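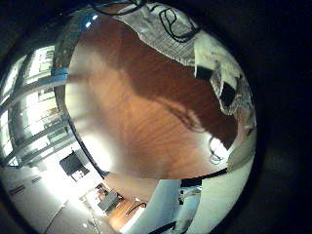 Jingyi Du asked at our last open day why anyone should come and watch a robot arm do slowly what a person does quickly. It was a fair question and we have kept it on this page, as most visitors arrive with something like it in mind.

Postcombe is a small robotics workshop attached to Wellside school. We have been open for 3 years and have 8 people, most of them part-time. We test arms and grippers on ordinary jobs at an ordinary table, and every September we let the public in to see how it goes.

We don't promise much. The machine we show most often is called Mallet, and in last year's demonstration it was given 40 tries at picking up a folded cloth. It managed nearly half. A firm selling arms would have shown you the good ones and put music over them. We ran the lot, with the failures, and several families went off for tea before the end.

Yiran Meng runs the visits and would like it known that sitting through one does not commit you to liking robots. Some of us doubt that arms like these will be in homes as soon as the adverts say. Others here disagree, and you may well hear them argue about it in front of you.

School groups can come on other days by arrangement – up to 7 pupils at a time, with one adult. Isska, our newer arm, is on show only when it is working, so please ask before you travel. The floor has cables across it in places and we ask for flat shoes.

Page last checked Apr 19, 2026.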